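斯凯尔特比(Skeltby)自动化试验中心
末端执行器选型工作组 例会纪要

搜索本站 请输入关键词 搜索

会议名称:料箱抓取末端执行器比对试验阶段评议会
会议时间:星期四下午2时
会议地点:中心二楼小会议室
主持人:赫尔瓦西奥·莱德斯马(Gervasio Ledesma)
记录人:综合科
出席:机械组、控制组、视觉组、安全与质量组各组代表;西弗·马特拉拉(Sipho Matlala,试验负责人)
列席:尼斯特比(Nistby)分部代表(远程接入)
缺席:采购科(已提交书面意见)

一、确认上次会议纪要

与会人员审阅了上次会议纪要。控制组提出,原纪要第三项中“夹爪行程复位由视觉组负责”有误,应为“由控制组负责”。主持人同意更正,其余内容无异议,纪要予以确认。

上次会议遗留事项共四项,其中三项已办结。未办结的一项为示教器备用电缆的到货验收,供货方已延期两次。综合科须于下次会议前书面答复到货日期。如仍不能确定,由莱德斯马出面与供货方交涉。

二、试验进展汇报

马特拉拉代表试验组作阶段汇报,要点如下。

(一)本阶段比对对象为两种末端执行器,内部代号分别为Kingi和Gustus。Kingi为连杆式金属夹爪,指端扁平;Gustus为真空吸附与两指夹持组合式,尚处于样件状态。两者均安装于同一台库卡机械臂,使用同一法兰接口和同一套控制程序框架,以减少臂体差异对结果的影响。

(二)自本阶段开始至统计截止,累计完成有效抓取尝试1,833次。因急停、通信中断或人员进入隔离区而终止的尝试不计入有效次数,另册登记。视觉组询问中断后恢复执行的尝试如何归类,马特拉拉答复,一律按中断处理,恢复后的动作重新编号。

(三)试验物品沿用年初核定的清单,包括塑料容器、杯具、玩具和成串的葡萄等,外形、表面光泽和刚度差别较大。物品随机置入金属料箱,不作人工摆正。每轮开始前由当班人员核对物品编号,轮次结束后登记物品状况。

(四)Kingi对直立或侧放的硬质容器抓取较为稳定。主要失败情形有两类:一是物品贴近箱壁时,指端与斜壁争夺空间,控制程序为避免碰撞而提前中止;二是成串物品只夹住局部,提升时发生偏转或脱落。

(五)Gustus对表面平整的物品接近速度较快,对带棱纹或弧面较大的物品密封不良。组合动作切换时存在停顿,控制组初步判断与气路阀的响应顺序有关,尚未验证。

(六)两种末端执行器的换装作业目前平均需要30分钟,包括拆线、更换、工具坐标重新标定和空载试运行。马特拉拉认为标定环节仍有压缩余地,但空载试运行不宜缩短。

三、料箱与工位布置

机械组汇报了料箱固定情况。现行做法是以棒式夹钳将料箱夹持于工作台。机械组认为,该方式在短轮次内可以接受,连续运行时应增加复紧检查。检查间隔拟定为每70次尝试一次,由当班人员在记录表上签字。

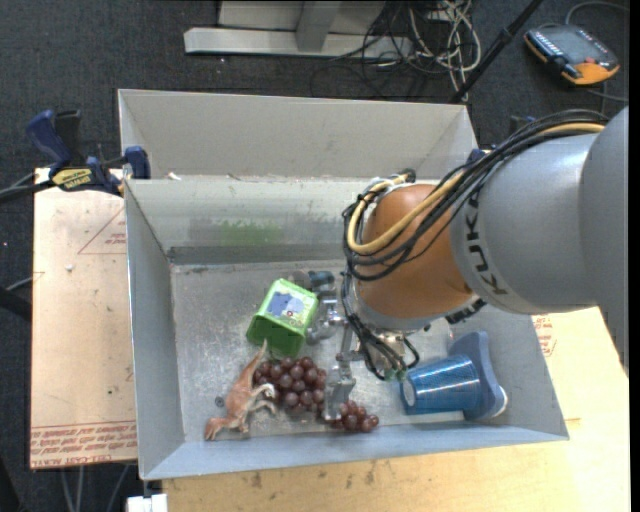
安全与质量组对复紧检查间隔表示同意,但要求写入作业规程正文,不得仅以口头通知执行。该组同时指出,规程第二章关于料箱位置的描述仍为旧版布局,应一并修订。

控制组提出,工具侧电缆与软管的走线应重新评估。腕部在大角度旋转时,线束弯曲半径接近规定下限,长期运行可能造成护套磨损。机械组建议增设一处中间固定点。马特拉拉表示,固定点过多会限制腕部活动,影响对料箱近壁区域的接近姿态,建议先用临时扎带试行一周,记录磨损部位后再定。会议采纳该建议。

关于地面电缆,安全与质量组重申,人员通行路线上的电缆须归入线槽,示教器在不使用时应放回指定挂架。综合科负责申领线槽,机械组负责敷设。

关于料箱材质,尼斯特比分部代表介绍,该分部采用内壁喷涂哑光涂层的料箱,目的是降低反光对深度图像的干扰。视觉组认为可以借鉴,但涂层会改变物品与箱底之间的摩擦条件,若在本阶段中途更换,前后数据将不可比。经讨论,本阶段维持现有裸金属箱底,下一阶段另设对照组。

四、视觉与相机事项

视觉组汇报,固定机位相机的视野基本覆盖前部料箱,但臂体从一侧伸入时会遮挡部分箱内区域。该组比较了两种补救办法。

第一种办法是增设一台相机,从对侧取景。优点是遮挡显著减少,缺点是需要新增支架并重新进行多相机联合标定,工期预计延长。

第二种办法是保持单机位,在抓取前令机械臂退至让位点拍摄,然后再执行接近动作。该办法不增加设备,但每次尝试的节拍变长,且无法观察接近过程末段物品是否移位。

控制组倾向于第二种办法,理由是程序改动较小。马特拉拉认为,比较两种夹爪的关键恰在接触前后物品的移位情况,如果观察不到这一段,失败原因只能靠推断,因此倾向于第一种办法。安全与质量组对两种办法均无异议,仅要求新增支架不得侵入隔离区通道。

尼斯特比分部代表补充,该分部曾在腕部安装小型相机,近距离图像质量较好,但夹爪合拢后视野几乎全被手指占据,后改为仅在接近阶段启用。视觉组请该分部提供相关安装图纸,代表表示可以提供,须先经分部负责人签批。

主持人归纳,现阶段仍以单机位加让位点拍摄为主,同步开展对侧相机的支架设计。待支架设计通过安全评审后,选取一个轮次作双机位试拍,再决定是否全面采用。

五、反光与光滑物品的识别

视觉组提出,表面光亮且带细棱纹的物品,例如侧放的杯子,在深度图中容易出现空洞,导致抓取点偏向边缘。该组试用了填补算法,空洞减少,但杯口与杯底方向的判别未见改善。

控制组询问,是否可以在程序中对此类物品限定抓取方向。视觉组答复,限定方向会掩盖夹爪本身的差异,不利于选型比对。马特拉拉支持视觉组意见,并提议将此类失败单独列项,注明属识别失败还是夹持失败,避免全部计入夹爪名下。

会议就列项标准进行了较长时间的讨论。机械组主张以“指端是否接触物品”为界,未接触者归识别失败。控制组认为,接触但偏离预定抓取点较大者,也应归识别失败,偏离界限可暂定为4毫米。机械组指出,葡萄等柔性、成串物品在接触瞬间即发生形变,偏离量难以测定,按同一界限处理有失准确。

最终议定:硬质物品适用前述界限;成串物品和可变形物品暂不适用,由当班人员依据录像作文字说明,每周由马特拉拉复核一次。该标准自下一轮次起执行,已完成的数据不作追溯改动。

六、指端改进方案

机械组提交了Kingi指端改进的两个备选方案。

甲方案为在现有扁平指端内侧加贴软质衬垫,厚度待定。该方案改动小,可在现场完成。质疑意见主要集中于衬垫的耐久性,以及衬垫脱落后可能混入料箱。

乙方案为更换收窄的指端,以便在物品之间的缝隙中下探。机械组认为,多数失败发生在相邻物品之间距离不足时,收窄指端可直接缓解。控制组担心指端变窄后夹持面积减小,抓取较重容器时容易打滑。

马特拉拉建议先行试验甲方案,乙方案同步加工样件。安全与质量组要求,衬垫应选用与料箱及物品颜色有明显区别的材料,每轮结束后清点,发现缺失须停机查找。会议同意。

关于Gustus,主持人询问供方是否可以提供响应更快的气路阀。采购科书面意见称,替代型号的交货期尚不确定,且需重新走比价程序。莱德斯马要求控制组先完成阀响应顺序的验证,如果问题出在程序而非硬件,则不启动采购。

七、物品损耗与卫生

试验组报告,葡萄等物品在反复夹持后表面状况会发生变化,继续使用可能影响一致性。安全与质量组提议建立更换标准,对照留样进行判断。视觉组补充,更换后的物品应重新采集外观图像,编号不得沿用。

料箱内壁及箱底的划痕和污迹,视觉组建议每周清洁一次并拍照存档。机械组同意承担清洁,但说明划痕无法通过清洁去除,如果划痕对识别产生影响,须整体更换料箱。视觉组表示,目前尚无证据显示划痕造成误识别,可继续观察。

工作台旁存放的亚克力板材,机械组确认为隔离罩备料,保护膜暂不揭除。安全与质量组要求在隔离罩加工前移至材料架,不得长期置于工位旁。机械组承诺在下次会议前移走。

八、数据记录与共享

尼斯特比分部请求共享本阶段的失败记录,用于与该分部的试验对照。控制组对数据格式不一致表示关切,两处对“抓取成功”的定义也有出入:本中心以物品提离箱底并保持至放置点上方为准,分部以物品放入目标容器为准。

经商定,共享数据时保留各自定义,另加一列标明是否完成放置。综合科负责拟定字段说明,由双方试验负责人签认后启用。原始录像暂不共享,确有需要时个案申请。

关于录像保存期限,视觉组反映存储空间趋紧。会议决定,全部失败录像予以保留,成功录像按轮次抽样保留,抽样办法由视觉组提出,报马特拉拉批准。

九、下阶段安排

(一)11月内完成Kingi甲方案衬垫的安装与首轮试验。

(二)控制组完成Gustus气路阀响应顺序的验证,形成书面结论。

(三)视觉组完成对侧相机支架的设计图,提交安全评审。

(四)机械组完成线束临时固定,并逐日记录磨损情况;同步启动乙方案样件加工。

(五)安全与质量组牵头修订作业规程第二章,纳入复紧检查、衬垫清点和示教器归位要求。

(六)综合科完成线槽申领、电缆到货答复及共享字段说明初稿。

马特拉拉提请注意,衬垫安装后须重新标定工具坐标,标定当日不安排正式轮次。控制组请求将标定时间定在上午,以便下午留出空载试运行时间。主持人同意。

十、其他事项

机械组申请增配一套棒式夹钳作为备用。主持人批准,从现有耗材额度内支出。

尼斯特比分部代表询问能否派员现场观摩一个轮次。莱德斯马表示欢迎,来访人员须事先完成隔离区安全培训,具体日期由综合科协调。

控制组提出,比对结果何时可以形成正式选型建议。马特拉拉答复,识别失败与夹持失败尚未完全分开,现有数据不足以支持最终结论,不建议在本次会议上作倾向性表述。莱德斯马要求,对外答复一律以“比对试验进行中”为准,未经工作组同意,不得向供方透露阶段性结果。

下次会议仍定于星期四下午,地点不变。各组书面材料须提前一个工作日送综合科。

会议于下午4时结束。

分送:工作组各成员,尼斯特比分部,采购科
存档:综合科

相关内容
末端执行器选型工作组上次例会纪要
料箱抓取作业规程(修订中)
隔离区准入培训通知
试验物品清单及编号办法
尼斯特比分部料箱涂层试用情况通报

本网站使用Cookie以改善浏览体验。继续浏览即表示您同意我们的Cookie政策。 接受 了解详情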